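Foam tiles under a drinks station, yes or no?
Home Forum > Floors, Mats and Coverings > Foam and Rubber

tallpines26
We are setting up a drinks corner in the finished part of the basement. The floor is sealed concrete and it is hard on the feet and harder on anything you drop. My wife wants the interlocking foam tiles, the kind with the puzzle edges. I would like rubber. The foam is a lot cheaper and comes in colors, so that is where we are leaning.

Area is small, a folding table and a bar fridge with room to stand in front. It will mostly be canned drinks, some bottles, ice in a bucket. Has anybody used foam tiles for this and what do they look like after a year? I searched and found threads on garages and kids' rooms but not on this.

dmarchetti
Depends on the thickness. The thin ones curl at the edges after one summer in a warm room. I had the half inch kind in a laundry room and they stayed flat.

The fridge is the part I would worry about. Put it straight on the foam and you will have four dents you can lose a quarter in. They don't come back out. Leave the fridge on the concrete and cut the tiles around it.

quiltroom
Second what was said about the fridge. I had a sewing cabinet on foam and when I moved it two years later the marks were still there the following spring.

Otherwise I like them. Easy to lift and wash. I put mine in the tub.

tallpines26
OK, fridge on concrete. What about spills? Soda gets everywhere at our house.

Iason Andreadis
I run a small lunch counter, Grillia, and we have had these tiles in the back room for three years. I also use them on top of tables, which I will get to.

On the floor, spills on the face of the tile are no problem. Foam does not soak up soda. You wipe it. The trouble is the seams. Liquid goes down between the teeth, sits underneath, and you find out when your shoe sticks. Sugar soda is the worst for it. Once a week we pull up the tiles by the sink, mop under them, let them dry standing against the wall and put them back. Takes one person ten minutes.

We bought two brands. The first was Amberg, one pack, and the teeth were cut tight enough that you needed a rubber mallet to get them together. The second was Daneck, looser and easier to lift, but they creep apart if you drag a chair over them. They do not fit each other. Buy everything you need in one order and get two spare tiles.

tallpines26
That is useful, thanks. What do you mean on top of tables?

Iason Andreadis
We have steel prep tables and a can set down on steel is loud and slides. For sorting drinks I lay tiles over the tabletop. They go down for the job and come off when it is finished. I never cut food on them and I never put unwrapped food on them. 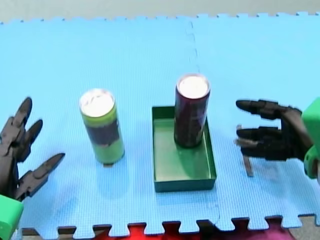
Sorting drinks is slow if you do it out of the case, so I work with one shallow tray per kind and stand the cans up in it. It keeps you from mixing flavors when the lids all look alike from above. A low wall is what you want, because you can see the whole can and grab it around the body. The green tray with the dark maroon can in it is the type I mean, and you can see there is plenty of room left toward the front for more. The yellow-green can with the dark band is standing straight on the foam next to it, and that works fine too as long as the tile is lying flat. You can also see the seam wandering down through the tiles. I keep cans off the seam. If one tile is a hair higher than its neighbor, a tall can will lean.

For your drinks corner I would do the same thing. A couple of tiles on the folding table, a tray for each kind, and restock the fridge from the trays.

rbk_hardware
I am going to disagree with the tile on the table. Foam has give to it. Put a full tall can on something soft and bump the table and it goes over sooner than it would on laminate. A bar mat is the right product. It's rubber, has little nubs, drains, and goes in the dishwasher. They cost next to nothing.

Iason Andreadis
A bar mat is good for glasses. With cans I find the bottom rim catches on the nubs and the can rocks. That is my experience with the one I had, a Solberg with tall nubs. Maybe a flatter one is better.

rbk_hardware
Tall nubs are for draining glassware, so yes, wrong mat. Get the ribbed kind. I still say foam on a table is a tip hazard. Foam on the floor I have no argument with.

quiltroom
I use a foam tile on my cutting table for heavy jars of buttons and have never had one go over. The jars are wide though. A tall skinny can might be a different story.

dmarchetti
I just tried it. One leftover tile, half inch, on the kitchen counter, one full soda can. I bumped the counter with my hip. The can stayed up. Then I did it with an empty and it fell over, but it fell over on the bare counter too. So for full cans I don't see the problem. I only have the one thickness to test with.

rbk_hardware
One can and one hip is not a test. Try it on a folding table, which is what the original poster has. Those wobble.

dmarchetti
Fair. I don't own one.

mags_in_the_basement
Coming at this from the floor side. I have foam over concrete in a basement and the thing to check before you buy any of it is moisture. Tape a square of plastic to the concrete, leave it a couple of days and look at the underside. If there are drops on it, do not cover that floor with foam wall to wall. I did and by February I had a black film under the tiles along the outside wall. The tiles cleaned up with vinegar. The smell took longer.

Sealed concrete is better than what I had, but sealer wears off.

tallpines26
I will do the plastic test. The outside wall is on the other side of the room from where the table goes, so I hope we are OK.

What did you do about the edges? My wife doesn't like the open teeth.

mags_in_the_basement
Most packs come with straight border strips, or sell them separately. I used them on the two sides people walk in from and left the teeth showing along the wall where a shelf hides them. The strips are the first thing to come off if you shuffle your feet. Double-sided carpet tape holds them down on concrete, but it leaves a residue.

Iason Andreadis
I leave the teeth open on the tables. Crumbs get down in the notches on the floor ones, so border strips are worth it there if you serve snacks.

carlo_p
Does the color matter for stains? We have light gray and every drip of cola shows.

quiltroom
Mine are a mid blue and hide most things. Dust shows more than drips do. The ones with a fine texture on top hold on to dirt if you let it dry, and I go over them with a nail brush and dish soap.

Iason Andreadis
Blue has been fine. Black shows every bit of flour, if that matters to anyone. Red wine did mark one of the Daneck tiles because it sat overnight. I turned it over and used the back side on the floor under the mop bucket.

rbk_hardware
Don't use bleach on any of it. It goes chalky.

tallpines26
Update. The plastic test came up dry after three days. We ordered one box of half inch in blue, with border strips, and two spares. The fridge stays on the concrete. I also got a ribbed rubber mat for the folding table to try next to a foam tile, so both sides of that argument get a turn.

Trays I still need. Iason, how deep is too deep?

Iason Andreadis
If the wall comes up past the middle of the can, I don't like it. You end up pinching the can by the lid to get it out. Lower than that, anything works. Get ones with a smooth floor, they rinse clean. Mine came from a restaurant supply closeout so I can't point you to them.

rbk_hardware
Let us know if anything goes over on the folding table. I would put the bottles on the side against the wall either way.

tallpines26
Will do. The box is supposed to come next week. I need to repaint the baseboard in that corner first, so it may be a while before I report back.

carlo_p
If you are painting anyway, leave a small gap between the tiles and the baseboard. Mine were pushed up tight against it and buckled in the middle when the heat came on. I trimmed one row with a utility knife and a straightedge and they lay flat again.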